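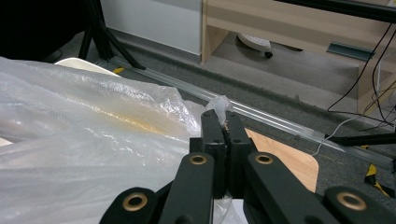 Lucyna Chmielewska

January, Sunday, started 7:40 a.m.
Grain room, moisture holding trial, third pull

Pulled the third set from the shelf. Wheat is still the Jinell lot from Plalstead, same bin, cleaned over the small screen in the fall. Bags went into the cold room overnight and came out an hour before opening, to get them back to bench temperature. On the second pull I opened two bags cold and there was visible fogging inside the neck, so those two readings are struck out on the earlier page and stay struck out.

Three closures under test, same as before: twisted neck, folded and clipped, heat sealed. Film is the Naltex for all three. Charge weight is 256 g per bag. Open pans of the same grain sit on the top shelf as the control.

Balance check first. The 1,000 g check weight read true twice, then drifted down two counts in the last place when the room fan came on. Turned the fan off and taped the switch. Drift went away. The balance needs to move to the inside bench before the next pull – the stone slab there is free now that the old mill is gone.

Weights before opening:
Heat sealed: no change from charge weight outside the noise of the balance, all bags.
Folded and clipped: small gain, all bags the same direction.
Twisted: gain on most, none on two, and one bag higher than the open pans were at the first pull. That one is bag 301. Set aside, see below.

Oven moistures on the Adamczyk oven, ground samples, lids off, usual time and temperature from the sheet on the door. Ran duplicates. The duplicates agree for sealed and clipped. Twisted duplicates agree within a bag but not from bag to bag, so the scatter is in the bags and I am not going to blame the grinding. Last month I did blame the grinding. Kazimiera, please cross out my note on that page if you get to it first.

Bag 301. Emptied, filled with water over the sink, neck retwisted, squeezed. No leak through the body or the bottom seam. Slow beads at the neck on the second squeeze. Retwisted tighter, two more turns, no beads. So the film is sound and the loss is at the closure, which fits the rest of the set. What I can't say is how many turns the bag had when it was put up. The put-up sheet only says "twisted" for every line. My sheet, my omission.

Changes for the next put-up:
Write the number of turns on the sheet for each bag.
Wipe the neck before closing. Dust and bits of bran get into the folds and I think they hold a channel open, but that is a guess. To test it, put up four bags with a pinch of bran worked into the neck on purpose and four wiped clean, same number of turns.
Leave the same headspace in every bag. A few were packed nearly to the neck, which leaves little film to twist.

Humidity log. Read the chart back to the last pull. Mostly flat. There is a step up in the middle that lasts most of a day and then comes down in one line. It lines up with the outside door being propped for the pallet delivery. All bags and pans were on the shelf at the time so it hits everything equally, and I am leaving the data in with a mark on the plot.

Germination. Counted out seed from one bag of each closure onto damp towel, rolled, and stood the rolls in the beaker in the warm cabinet. Water level to the lower line only. The last rolls were too wet at the base and the bottom rows went soft, with mold on a few. First look in four days, final count in seven. I don't expect a difference this early. The 900 seeds for the longer run are counted and in the labeled jar, second drawer, do not use them for the grinder check.

Grinder. Burrs cleaned with a dry brush, a handful of scrap wheat put through and thrown out. The feed gate is sticking again at half open. Works if tapped. The spare gate on the shelf is for the older model and does not fit; I tried it.

Kazimiera Krajewska asked whether we could drop the clipped bags and put the shelf space toward more twisted ones. I would keep them. The clipped bags are the only set with a steady slope, and if the slope holds through two more pulls we can use it to estimate film plus fold loss and take it off the twisted figures. If it bends, drop them.

Still to do:
Order more Naltex, same gauge – check the roll end before ordering, the label was half gone.
Copy today's weights into the bound book.
Move the balance.
Take the tape off the fan switch when finished.

Oven off 2:15 p.m. Pans in the desiccator, left-hand side.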